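Can a facade grant cover work that was already started?
Community Help > Downtown & Main Street > Grants and Incentives

Posted by Daranee Phuthong
February 8, 2020

Hi everybody, I hope this is the right section. My sister and I bought the old shoe repair building on Losuder Street last fall, and we're trying to get the front looking respectable again before we open a tea shop in it. The city's downtown facade program will match what you spend on storefront work, and the woman at the counter was very kind and gave me the whole packet, but I'm stuck on one thing. We already had the rotten sill under the big window replaced in October, before we knew there was a program at all (the rain was coming in, so waiting wasn't much of a choice). Does that knock us out completely, or does it only mean the sill doesn't count? The building has 54 feet of frontage because it sits on a corner, so the rest of the job is a lot bigger than the sill was. I'd also love to hear how long you waited between turning in the packet and getting a yes. Thank you so much!

Han-gyeol Myung

Only the sill is out. Send the rest.

Obed Kwofie

Welcome to downtown, Daranee, and a tea shop sounds lovely! I went through this program with my own place in the Suksawat block, so let me tell you how it went for us, with the warning that they do revise the packet from time to time and you should go by whatever yours says.

We had the same sort of trouble. Our awning frame had been taken down and paid for before we applied, and the program office left that bill out and looked at everything else as a fresh project. What they cared about was that no new work began between the day we applied and the day the letter came. I'd put your sill receipt in the packet anyway, with a short note saying it was an emergency repair and you aren't asking for it to be matched. Ours went over very smoothly that way, and it saved a phone call.

Get your "before" pictures now, from across both streets, since you're on a corner. They will also want two written bids for anything over 567 dollars, and that was the part that held us up - one of our painters took forever to put his on paper. From turning it in to getting the letter was some 5 weeks for us. The match is paid after the work is finished, so talk to your bank early if that will be a squeeze.
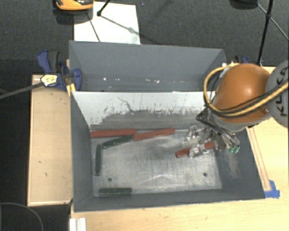
Kanokwan Srisuk wrote back that on corner buildings the side street only counts if it has a customer door or a display window, so it would be worth asking the office about that before paying anybody for a bid on the side wall. Her permit for the sign was a separate form too, with a 100 dollar fee that the match didn't cover.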